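3.2 Collecting demonstrations by hand

All demos were recorded with the Verneck hand-held gripper, no arm attached. Two operators, Bernadette Thibodeaux and Bent Lykkegaard, working in lived-in homes instead of the lab. Reason is simple: policies trained on our lab bench alone did badly on patterned cloth and cluttered backgrounds (see Section 5). Total after filtering, 333 demos. Anything with a dropped object or a lost pose track was thrown out, no partial credit.

The operator holds the tool over the table, opens the fingers, lines up with the object, closes, lifts, places. No script beyond that. Speed was left to the operator, which we regret a little, Bent is a lot faster then Bernadette and the action chunks had to be resampled.

Long boxes were the hardest class. Fingers have to straddle the box, and the approach angle depends on how it lies on the table. Figure 2 gives a typical case, a lavender Zootopia box lying diagonally between the open fingers, one blue pad over the box, the other just past its end.
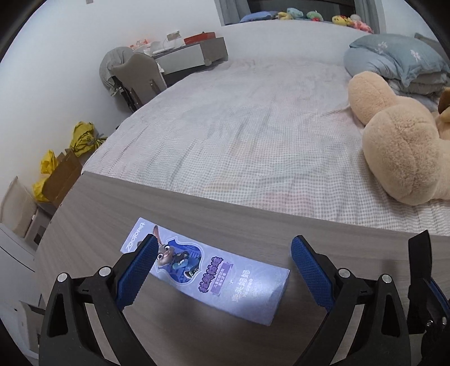

Figure 2. Wrist view, long-box task, bedroom table. Fingers open.

Retail packaging was kept on purpose. Printed faces, lettering in more than one script, characters; the encoder should not lean on plain colored blocks. Backgrounds were not tidied either. Start poses were varied by hand between takes, so the spread is uneven and we make no claim that it's uniform.

Labels were done in Zirbridge. Each demo gets a start, a contact frame and a release. Contact was marked by eye, roughly 5 frames of slack, good enough for the chunk length we use. Disagreements between the two operators were settled by rewatching together, usualy on a Thursday.

Comparison set: the same tasks by remote control on the Stougaard arm, leader-follower setup. Slower to collect, but joint limits are respected for free. Hand-held demos sometimes ask for wrist poses the arm can't reach, and those are clipped at replay (Section 4.1).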